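Fil : comment j'ai réappris à aimer les maths du jeu de go en recopiant des parties à la main 🧵
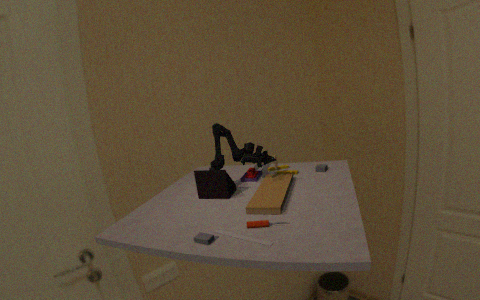
Un plateau pâle, peu de lumière. 

1/ Je joue au go depuis l'université, mal, et avec un bonheur intact. L'hiver dernier je plafonnais, je perdais toutes mes parties au même endroit (le milieu, toujours le milieu !) et une joueuse du club m'a dit : arrête de jouer, recopie.

2/ Recopier, ça veut dire prendre une partie commentée, un goban, deux bols de pierres, et poser les coups un par un en suivant le diagramme. Pas d'écran, pas de pendule. Au début je trouvais ça d'un ennui… et puis au bout de quelques soirs j'ai commencé à deviner le coup suivant !

3/ La première que j'ai faite en entier s'arrêtait au coup 132, sur abandon de Blanc. J'ai mis une soirée complète. Je cherchais sans arrêt où était le fichu coup 47 sur le diagramme. Tous ceux qui ont essayé connaissent cette douleur.

4/ La joueuse en question s'appelle Ataahua Gilchrist, et je lui dois énormément. Elle a chez elle un cahier avec 592 parties notées au crayon, dates et adversaires compris, plus des petites remarques du genre « trop gourmand » ou « j'avais faim ». Je veux ce cahier.

5/ Ce que ça m'a appris en premier : la direction de jeu. Je passais mon temps à répondre à l'adversaire, coup pour coup, dans le même coin. Dans les belles parties, on voit quelqu'un lâcher un combat à moitié fini pour aller poser une pierre à l'autre bout du plateau. La première fois, j'ai cru à une coquille dans le livre.

6/ En deuxième : la forme. Les doigts retiennent des choses que la tête oublie. Le saut d'un espace, le keima, la bouche de tigre, à force de les poser on sent physiquement quand une pierre est mal placée. C'est très étrange et c'est délicieux.

7/ Côté matériel, n'importe quel goban convient. Le mien est un pliant acheté en brocante, avec une charnière qui grince et une ligne un peu effacée en bas à droite. Pour les pierres, du verre c'est très bien, ça claque joliment.

8/ Pour les parties, j'ai commencé avec le recueil des éditions Pledia, celui à couverture verte. Commentaires courts, diagrammes de 50 coups maximum, on respire. Le gros volume de chez Pranditz est magnifique aussi mais gardez-le pour plus tard, les séquences de fin de partie m'ont achevé.

9/ Mon rythme : une demi-partie le soir, l'autre moitié le lendemain, et je reprends la première moitié de mémoire avant de continuer. Si je bloque, je regarde. Aucun score, aucune honte. Certains soirs je retrouve 12 coups, d'autres soirs 60, et je n'ai toujours pas compris ce qui fait la différence (le thé ?).

10/ On me demande si ça fait gagner. J'ai pris 2 pierres de niveau depuis octobre, alors oui, un peu ! Mais surtout je regarde les parties des autres avec un plaisir que je n'avais pas avant. Une invasion bien menée, maintenant, ça me fait lever de ma chaise.

11/ Si vous voulez tenter, prenez une partie ancienne : les intentions se lisent mieux que dans les parties modernes, où tout le monde envahit le coin au coup 6. Et lisez les commentaires APRÈS avoir tout posé une première fois.

12/ Dites-moi quelles parties vous ont marqués, je cherche la prochaine. Bonus si Noir gagne avec un moyo immense, j'ai un faible.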